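### 4.2 Reading the first-year paperwork

We now turn to the part of the study we enjoyed most, the operating agreements themselves. Of the 1,715 small companies in the Braston filing set, far more than we had expected kept a signed agreement on hand, and many owners were glad to send us a copy. A single-owner company often has no duty to write one, so each of these papers is a choice somebody made, and that makes them wonderful reading!

Length varied wildly. One bakery sent a single page. Gretenel, a two-owner repair shop, sent 90 pages, with a full chapter on what happens if one owner moves away. We coded every agreement for three things: how profit is split, who can sign for the company, and how an owner leaves.

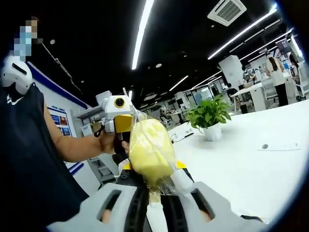
**Figure 3.** Yellow item in a clear plastic bag, held in a gripper.

The profit clauses were the easiest to code. Most followed ownership shares exactly, and where they didn't, the owners had usually written a sentence or two in plain words explaining why (one gave the larger share to "whoever opens up in the morning"). Signing power was harder. Phelan, for example, lets either owner sign for purchases up to $1,000 and asks for both names above that, but its bank form, filed the same December, lists only one. We kept both answers and marked the pair as a mismatch.

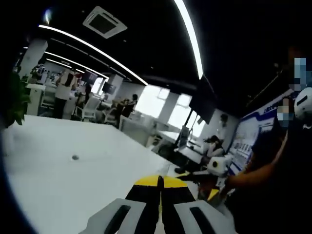

Lucie Dhillon objected to this at the draft stage, arguing that a bank form is "a snapshot of who had time to go to the bank" and should never be weighed against a signed agreement. We think the point is a fair one, and the mismatch code is now reported separately and left out of the main scores.

Exit clauses gave us the biggest surprise. We had guessed that family companies would skip them, trusting everyone to work it out at the kitchen table. The opposite pattern showed up again and again: relatives wrote the longest and most careful buyout terms in the set, often naming the method for setting a price and the months allowed for payment.

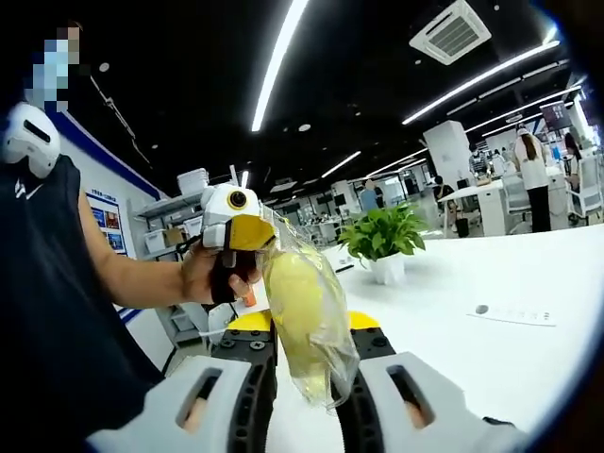 Unrelated partners tended to copy a stock paragraph and leave the blanks unfilled. In the Clulley agreement the price line is still an empty underscore, three years after signing. Mojtaba Zamani and Hermine Wyss coded this group independently and then compared notes, and their lively margin comments shaped much of the discussion in Section 5.

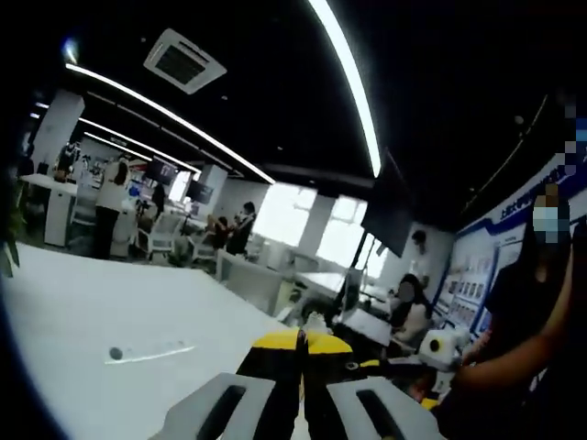 Storage deserves a word too, as an agreement is only useful if the owners can find it. We asked each company where the signed copy was kept, and the answers ran from a bank box to a kitchen drawer to "with Balthasar, I think." Shared workplaces were the trickiest case. In a large open-plan office with a cluttered tabletop like the one in the last photo, a signed page can sit among other papers for months, and several owners told us that is just how theirs went missing. A scanned copy sent to every owner on signing day fixes most of this, and we were delighted to see how many companies had already hit on the idea by themselves.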